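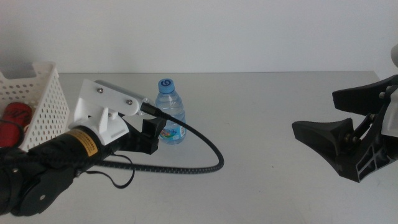

Walking tours for people who stay at home

Mizanur Kumarasinghe did not plan to work in tourism. He studied accounting, and for several years he kept the books of a small ferry company in the harbour town of Lostuson. But in the evenings he walked through the old streets with visitors who had missed the last boat, and he showed them the places where he used to play as a boy.

"They were tired and a little angry," he remembers. "After one hour they were asking me where they can book the same walk for their parents."

The parents, of course, lived far away. From this came the idea for Birkutance, which sells guided walks by telephone. The guests sit in their own kitchen and listen. A printed map and a small packet of local tea arrive by post some days before, and at the agreed time the guide calls and starts to walk.

I asked him why he does not use video, as so many others do now. He took some time before answering.

"With video, people look for two minutes and then they are reading their messages. With the voice they must make the street by themselves. Also our connection at the fish market is very bad," he said, and laughed.

The first season was difficult. Birkutance sold 25 walks, most of them to former ferry passengers who still had his number. Then a travel club in Ullamden ordered a series for its older members, and by September the company had served 710 guests. Mr Kumarasinghe would like to reach 4,000 before he opens a second town. He has already chosen it: Kamolrat, a hill station known for its covered stairways.

"The stairs are a problem," he admitted. "The guide has to talk and climb. We made a test and I was breathing so loudly that one lady asked if she should call a doctor."

So the guides in Kamolrat will walk only downhill, and take the bus up again before the next call.

What happens when travel is easy again? He has heard this question often, and he does not seem worried by it. Some guests have told him they are saving for the real journey. Others have said openly that they will never come - their knees are bad, or they do not like to fly.

"For the first group I am an advertisement, for the second group I am the holiday," he said. "Both of them pay the same price."

Before I left, he gave me one of his maps. The bakery was marked in the wrong street. He corrected it with a pencil and told me the new ones are already at the printer.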